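Home | Open Tickets | Closed Tickets | Knowledge Base | Log In

Ticket 2271: Dryer on second floor stops before load is dry
Site: Zenitz laundry, Trimville
Unit: Utisow tumble dryer, vented, 4th from the door
Status: Closed
Opened: Sunday, October 29, 2023

Problem as reported
Dryer shuts off well before the timer runs out. Clothes come out damp. No error light. Restarting it gets a few more minutes and then it quits again. Mostly happens with mixed loads, shirts and towels together.

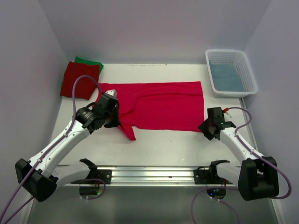
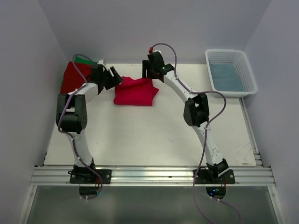 Entry 1
Ran the dryer empty on high with the timer at 71 minutes. It stopped at 22 and the drum was hot to the touch. Let it cool with the door open, restarted, same result but sooner. The other dryers on that wall finish their cycles fine, so I am ruling out the supply to the row.

Entry 2
Cleaned the lint screen. It looked clean already but water pooled on the mesh when I held it under the tap, so there was dryer sheet film on it. Washed it with dish soap and a soft brush. Water runs through now. Ran again empty. Lasted longer, still stopped early.

Entry 3
Checked airflow at the outside vent. Flap barely lifts. The flap on the next dryer over opens all the way. Pulled the machine out from the wall and found the flex duct flattened behind it. Somebody pushed the unit back too far after the April floor work. There was also a wad of lint at the elbow, packed hard.

Replaced the flex with rigid duct and one new elbow. Foil tape on the joints, no screws. Marked the floor with tape where the front feet should sit. Please do not push it back past the tape.

Entry 4
Airflow is good now. Flap opens all the way. Empty run went the full time on high. Then ran a load of wet towels and it stopped early again, once, near the end.

Pulled the back panel. The high limit thermostat tests open at a temperature lower than what is stamped on it. It has probably been tripping for months and is worn out. Ordered a replacement from Baert along with the thermal fuse, as they come as a set.

Entry 5
Parts arrived. Unplugged the unit, swapped both parts, moved the wires over one at a time. Vacuumed the cabinet floor while the panel was off. Put the old parts in the bin marked scrap.

Test loads:
Towels, high: full cycle, dry.
Shirts, low: full cycle, dry. Collars slightly damp, normal on low.
Mixed, medium: full cycle, dry.

Resolution
Crushed duct and blocked elbow caused overheating, which wore out the limit thermostat. Duct and thermostat replaced. Dryer back in service at 100 percent.

Follow-up
Still need to look behind the other dryers on that wall. They were moved for the same floor work. Will open a separate ticket for that. The lint screens on all of them should be washed with soap when the film test fails, and the sign by the sink needs to say so. It only says to wipe them.

Contact the service desk | © 2023 Zenitz | Back to top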